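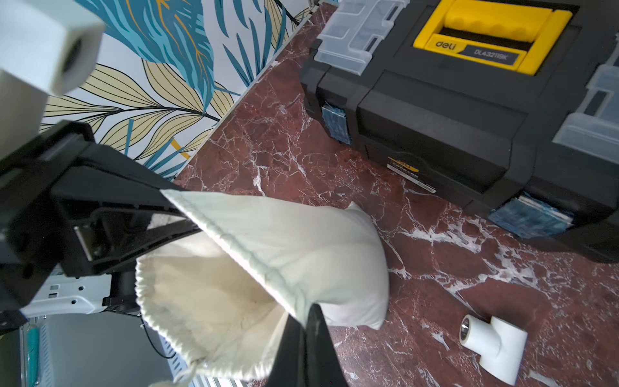
Branislav Oravec wrote in after the last post to say that drawstring bags are a poor way to store anything, as the cord always ends up inside the channel and the cotton shrinks in the first wash. He is right on the second point. My Lernari bags lost 3 cm in height after one hot cycle and nothing more after that, so I now wash new ones before they go into use.

The cord is a matter of knots. A single overhand knot pulls through the channel on most of mine. A double one holds. If the cord has already gone in, a safety pin through the end and two minutes of pushing will bring it out again.

Current allocation in the hall closet:

Shoe brushes and polish – one bag, dark cord
Extension leads – one bag per lead, coiled before packing
Spare light bulbs – left in their cartons, bag only as a dust cover

Off-white cotton shows dirt early, especially along the bottom. I count that as useful. It tells me when the closet floor needs a mop.

I set the limit at 300 grams per bag on the hooks. Above that the stitching at the rim starts to open, and the heavier things have gone back to the Wendcombe box on the lower shelf. Labels are still undecided. Fabric pen bled on the test piece, so I am trying card tags next, tied to the cord.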